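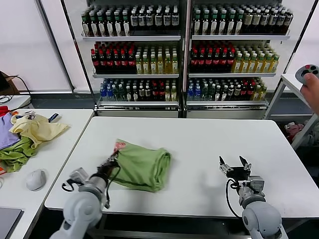 The Bassey Midweight Tee

Hi, I'm Damilola, and I sell T-shirts. Well, mostly one T-shirt. I've been making the Bassey for long enough now that I've stopped calling it "the new one," and this page is where I try to put down everything people write in to ask me, so make a coffee first, because I do go on.

The short version: it's a plain crew neck tee in combed cotton, midweight, with a short sleeve that stops a little above the elbow and a body that's cut straight. No pocket. It comes in sizes XS to 3XL and six colors, and it costs $41 with shipping inside the US included. If that's all you needed, the size chart is further down and you can skip my rambling!

What it's like to wear

I wanted a shirt that you could wear under a jacket without it riding up, and that still looked like a real shirt when you took the jacket off. My old favorites were always too thin (you could see my bra straps through them) or so heavy they felt like a sweatshirt by July. The Bassey sits in between. It drapes a bit more after the third or fourth wash, and the collar stays put - we use a narrower rib than we did at first, with tape along the back of the neck so it doesn't scratch.

Asabe Nwachukwu cuts all my patterns and she is very patient with me. We went through 16 versions of the shoulder seam alone. Version nine was my favorite for a whole spring and then I wore it with a backpack and hated it. The one we ended up with sits slightly forward of the top of the shoulder, so a strap doesn't rub on it.

Sizing

It runs true to size if you like a relaxed fit. Between sizes? Go down if you want it neater, up if you plan to tumble dry. These are chest measurements in inches, taken flat, armpit to armpit:

XS - 18
S - 19.5
M - 21
L - 22.5
XL - 24
2XL - 26
3XL - 28

The easiest way to check is to measure a tee you already own and love. Lay it on something hard, smooth it out with your palms, and don't pull on it while you measure. I've had people measure on a bed and come out a whole size off.

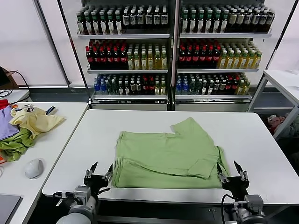
If you've done all that and you still can't decide, email me the numbers and I'll tell you what I would pick. I answer these myself, usually in the evening, and I like doing it. Tall people, please mention that you're tall! We do an extra two inches of body length in M through XL for the same price, and it isn't in the drop-down menu because I haven't figured out how to add it without breaking the page.

Washing

Cold wash, inside out, with similar colors. I line dry mine over the bathtub. The cotton is pre-shrunk, but a hot dryer will still take a little off the length, so if yours is already on the short side, keep it out of there. Skip the fabric softener, it leaves a coating and the shirt stops feeling like cotton after a while. Ironing is up to you. I don't.

For storage I fold sleeves in, then sides, then in half, then in half again, and stand them upright in the drawer. Hangers are fine too, just not the skinny wire kind, which leave little bumps at the shoulders that take a full wash to get rid of.

Colors

Ink, Chalk, Oat, Brick, Skornholm (a gray-blue, named for a very rainy vacation) and Trarkero, which started as a typo on a dye order and I liked it too much to change it. Trarkero is a deep mustard. Every screen shows it differently, so I'm happy to mail you a swatch card for free. The card has all six on it and you can keep it.

Stock and restocks

We sew in runs of 420. The current run is nearly all here, apart from Brick in 2XL, which sold out first for the second time in a row, so next time I'm ordering more of those. Since we started we've sent out 2,475 of these shirts, and I still pack most of them at my kitchen counter with the radio on.

Exchanges

Send it back within 60 days, unwashed, and I'll swap the size and pay the postage both ways inside the US. If a seam gives out, I don't care how old the shirt is, send me a photo and we'll mend it or replace it. Please don't cut the tag out before you've tried it on - Asabe asked me to put that in.

Small repairs in other brands' shirts we can't do, sorry. I tried offering it for a while and fell behind on everything else.

41 comments | Share this page
Contact: Damilola Amadi, Reltska Shirts | © Reltska, all rights reserved | Back to top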